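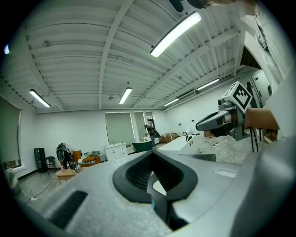
A collector at work with a pair of hand-held grippers at Zelteck. The square marker sits on top of the tool.

Uchenna Dauda has run demonstration collection at Zelteck since August. Her group records people doing household jobs with hand-held grippers, and the recordings are used to train the control model known in the company as Haruna.

"The operator holds the same kind of jaw the arm will have," Dauda said. "If a grip fails in the hand, it would fail on the arm too, and we find out the same minute."

Each tool carries its own camera. The square markers give the software a reference for where one gripper is relative to the other, and a take is dropped when the marker is hidden for too long. Dauda put the limit at 100 frames.

"People turn their wrists inwards when they concentrate. You lose the marker, you lose the take. We tell them once and then we let them find a posture that works."

The hall is divided into mock rooms, and several people may be working in it at once. Dauda does not ask for the background to be cleared. An earlier set, recorded against plain screens, gave a model that did poorly when tested at the Bellcombe site, where there were windows on two sides.

Of the 187 takes recorded for the most recent task, 114 were kept. Anoma Biswas checks them by hand before they are passed on for training. Her most common reason for rejection is a pause.

"Someone stops to think with the jaws half closed," Biswas said. "The model learns the stop. It will stand over a cup for four seconds and then pick it up perfectly well."

Mistakes that are corrected within the same take are kept and labelled. Biswas would like more of them, but operators who have done a task many times seldom slip, and staged errors look different in the data.

Dauda said the next change would be to the finger pads, which wear at the tip. Used pads are now logged by take number.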